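1/ Right, a small thread about office chairs, for anyone who has ever walked into a meeting room first thing and found every seat pointing a different way. We've been in the Cloltside office since December and I have become, without really meaning to, the person who straightens the chairs. I don't mind it at all - I find it very soothing with a cup of tea waiting.

2/ The little room is my favourite of the lot. It has a long white desk with a curved front edge, black mesh chairs on both sides of it, blinds on the window and a ribbed frosted glass partition, so you get a lovely soft light even when it's grey out. The dark floor shows every crumb, mind you. 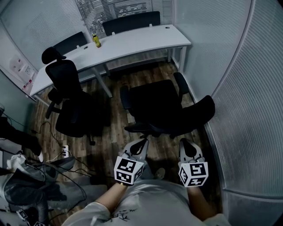
3/ Bags and cables first. There is always a heap in the corner by the time people have settled in, and I used to leave it till last and then catch a caster on a lead every single time. Now I move the bags up against the wall, coil up whatever's trailing, and only then start pushing chairs about. Saves such a lot of muttering.

4/ Next, the chairs on the far side of the desk. Do these before the near ones or you'll box yourself in (ask me how I know). I turn them to face the desk square on and tuck them in until the armrests are nearly touching the edge, then give them an inch back so they don't rub. White desks mark so easily, and I've already been round ours once with a damp cloth and a bit of bicarb.

5/ Then the near side. Tall one with the headrest to the left, ordinary mesh one to the right. I always steer a chair by the top of the backrest, never by an armrest, as the arms on our old Bekeo ones worked loose from exactly that and we spent a whole winter with a chair that sagged on one side like a tired donkey.

6/ While you're down there, have a look at the casters. Hair and fluff wind themselves round the axles and you don't notice until the chair starts dragging. Tip it on its side on an old towel, pull the wheel straight out, snip the fluff with nail scissors and push it back in till it clicks. Ten minutes a chair if you're chatting, less if you're not.

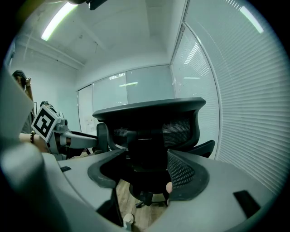
Mesh backs want hardly anything doing to them, bless them. A soft brush on the hoover once a month, top to bottom, and a barely damp cloth along the frame where hands go. I did try a Nimri foam spray once and it left a tidemark on the seat that took me two goes to shift, so I've gone back to plain water and a drop of washing-up liquid.

7/ Last thing is to stand at the end of the desk and look along the row. If one's sitting higher than its neighbours I drop it down to match, and whoever likes it high can put it back up in two seconds. Somebody always does!

8/ If you have a better trick for getting fluff out of casters, please do tell me, I've only got the one pair of nail scissors and they are not what they were.

More from this account
- Cable ties or velcro? A long answer
- The Sirnari kettle, six months on
- Getting tea rings off a white desk
- How to clean slatted blinds without taking them down
- What lives in the stationery drawer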